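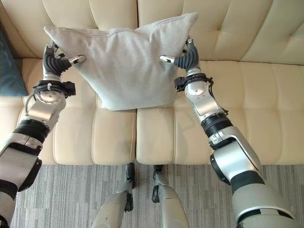

Gray pillow, cream sofa.

Home Explore Notifications Messages Profile
Search posts Try searching for people, topics, or keywords

Danang Goh

I moved to Pisville in February and I want to write down what I learned about renting a furnished apartment. English is my third language, so please be patient with long sentences.

The word "furnished" has no fixed meaning. I visited 3 apartments with this word in the listing. One had a bed and a lamp. One had everything, even spoons. The one on Stedenwood Street had a big sofa and no table.

I took the Stedenwood one. The rent was lower and the sofa was comfortable. For the first weeks I ate my dinner with the plate on my knees — I do not recommend this with soup.

Ask for the inventory before you sign. Mine was 2 pages and it listed "cushions, assorted." I asked the agent how many is assorted. She was friendly and wrote the number by hand, and we both put our initials next to it.

Check also the condition column. "Good" was written for all items, including a chair with a loose leg. I asked to change it to "fair." It took 11 days and two reminders, but I have the new copy now.

About light fabrics: find the small label under the seat before you clean anything. A "W" means a water-based cleaner is okay. An "S" means solvent only. If it says "X," use the vacuum cleaner and nothing else.

My neighbor Jireš gave me his old folding table when he bought a new one. It is a little low for me, but it fits by the window and I can work there in the morning.

Somebody asked where I buy small things for the home. There is a secondhand shop called Vaso, behind the bus station. Go after 2 in the afternoon, when they put out the new boxes. I found a good reading lamp there and a set of bowls that almost match.

One question for people who rent longer than me: do you put your own curtains, or do you keep the ones from the landlord? Mine are dark brown and very heavy. I would like to store them, but the closet is already full with my winter coats.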